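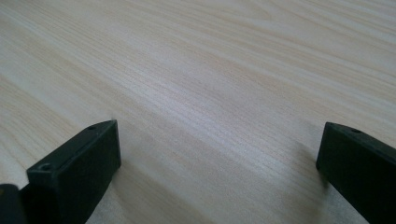
How many demonstrations does a small grasping policy need before more of them stop helping?

Around 68 per object, in our tests. After that the success rate moved very little, and what failed was mostly the same few approach angles.

Grisik: Learning to Pick from Hand-Held Demonstrations
Student project report, 9 March 2020

1. Background

The Grisik project compared two ways of teaching a robot arm to pick up household items. In the first, a student steered the arm by joystick. In the second, a student did the task by hand with a two-finger gripper tool carrying its own camera, and the video was used as training data. Earlier work in the Harken lab used only the joystick method, and collecting the data took most of a term.

2. Setup

Both methods used the same kind of fingers, so that the camera would see the same shapes in training and in testing. Each session started with the fingers apart over a clear tabletop. We kept those opening seconds in the data. When we trimmed them, the policy often closed too early.

The network was a small one taken from the Plavex course code, with the last two layers changed. We trained it for 4000 steps on one graphics card.

3. Results

We ran 40 test picks for each method on the same objects. The hand-held data gave the better policy on soft items such as sponges and cloths. On small hard items the two methods came out close. Thin flat items were bad with both, and we dropped them from the final comparison.

Finger shadows caused trouble we had not planned for. With a strong lamp on one side, the policy sometimes steered toward the shadow instead of the object. Changing the brightness of the training video at random fixed part of this. Moving the lamp fixed more of it.

4. Problems

Tracking was lost in 3 sessions, and those were recorded again. The wood grain repeats, which may have confused the tracker, but we did not test a plain surface. The Tsai calibration was redone whenever the camera mount was loosened.

5. Next steps

The next group should try a patterned mat under the objects and log the finger opening directly. We estimated it from the video, and the estimate drifts when the fingers are nearly shut.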